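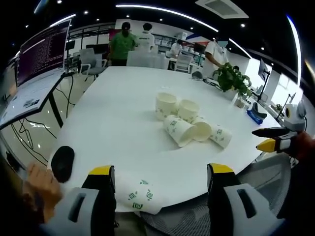 They were supposed to be gone by six. Everybody was gone by six. Bok-nam had her coat on, one arm anyway, and then she saw the big table and said oh for god's sake.

Cups. Paper cups, the white ones with the little green square spirals, a couple standing and the rest just lying there. One right down at the near edge on its side. A breath would do it.

"Leave it," Velimir said from the door.

"I'm not leaving it."

"The cleaners –"

"There's no cleaners. Quiambao canceled them. You were on the email."

He was on the email. He hadn't opened it. He hadn't opened anything since the one with his name in the subject line and the number under it, 3,247, which was what eleven years came to after tax. Well, not eleven. Eleven if you counted the summer.

So he came back in. Put his bag on the gray mesh chair, the bag slid off, he left it on the floor.

The plan was simple. Stack the cups, water the plant, lock up, key through the slot. Clukden had the lease from March and Clukden wanted the place "in presentable condition," Bok-nam had it in writing, she had everything in writing. She'd been office manager when it was Ninow, then when it was Flaster, then when it was nothing much and still had a phone number.

"Get the lying down ones," she said. "I'll do the others."

"Does it matter who gets which?"

"Velimir."

He got the lying down ones.

You put one in another and there's that sound, the dry little squeak. He'd forgotten that sound. When he started here they had a whole sleeve of the same cups in the kitchen, same green pattern, and he'd thought, huh, fancy. He was twenty-six. He'd thought the carpet was fancy too.

"These are the Ninow cups," he said.

"They're cups."

"No, the pattern. From the opening. You ordered them."

She stopped. Turned hers around in her fingers. The spirals went round and didn't quite meet at the seam, there was a half one.

"I ordered 2,380," she said. "I meant to order 238. I put a zero."

"You did not."

"I hid them. Behind the water heater. I was so scared, I was there two weeks, I thought they'd take it out of my pay." She was almost laughing, coat still hanging off the one shoulder. "I've been bringing them out a sleeve at a time. All this time. You people drank out of my mistake every single day."

"And these are –"

"That's the end of them. I looked this morning. Nothing back there but dust and a mop."

He held his stack. It weighed nothing. It's a stupid thing to feel anything about, a paper cup, and he felt it in his throat and coughed so it would be a cough.

The window was very white. Streetlight on the snow, or whatever it does, bounces. The plant on the table looked black on the side away from it and too green on the other.

"Who's taking that?" he said.

"Nobody put their name down."

There'd been a list. Of course there had. Taped to the fridge until the fridge went. Kettle – claimed. Good scissors – claimed, crossed out, claimed by somebody else, a small fight. Plant – blank line. It had been on that list since the start of January 2026 and all it got was a coffee ring.

"I can't have it," Bok-nam said. "The cat."

"I've got no light. I'm ground floor at the back."

"So it stays."

"Clukden'll bin it."

"Maybe they like plants."

They both looked at it. It was a good plant really. Full. It had outlived three company names and the guy who used to tell everyone it was a weed.

She went to the bathroom to fill a cup from the tap, came back with it held out in front of her like it was soup, tipped it in slow. The soil drank it. She went back for another. He stood there like an idiot with the stack and then he thought, well, do something, so he wiped the table with his sleeve. Long white table. Hadn't ever seen so much of it. Usually there were folders and somebody's lunch and somebody's elbows. He'd had his last review at this table, and the cake when Min got married, and one night in the bad winter he'd slept on it with his shoes on becuase the trains stopped.

"Did you know," Bok-nam called over the tap, "I never learned what Flaster made?"

"Software."

"For what though."

He thought about it. "Scheduling?"

"You worked there!"

"I was in the part that sent the invoices."

She came back with the second cup and this time she was properly laughing, water going over her wrist, and that set him off, and it went on too long, the way it does when you're tired and hungry and it's dark out. She had to sit. She sat on his chair and rolled a bit and grabbed the table.

"Okay," she said. "Okay. The bus."

"When's the bus?"

"Nine minutes. The 97. Then nothing for an hour."

Lights, then. Thermostat. She did the thermostat, he did the lights, he got the wrong switch and the hall went dark and he had to do it again. Bag, off the floor. Key – she had the key. She didn't have the key. It was in the coat, in the sleeve somehow, dont ask.

At the door she put her hand out for the cups.

"I'll drop them in the recycling downstairs."

"I've got them," he said.

"It's on my way."

"It's on my way too, it's the same stairs."

She gave him a look. Then she reached over and took the top one off his stack, just the one, and folded it flat, twice, and put it in her coat pocket like a bus ticket. Didn't say a word about it.

Four minutes. They went down fast, her in front, hand on the rail. The bin was there by the mailboxes with its lid up. He walked right past it.

On the street the cold got into his teeth. She was already waving at the headlights, both arms, coat finally on. He was running, bag banging, the stack shoved up inside his jacket, and at the corner he stopped dead.

"What?" she yelled. "What!"

"The plant," he yelled back.

"The key's through the slot!"

It wasn't. He could see it from there, hanging off her little finger, swinging in the bus lights. She looked at it. She looked at the driver, who had the doors open and wanted to go home.

"There's one in an hour," Velimir said.

She let the bus go. "You're carrying it," she said, and started back up the steps.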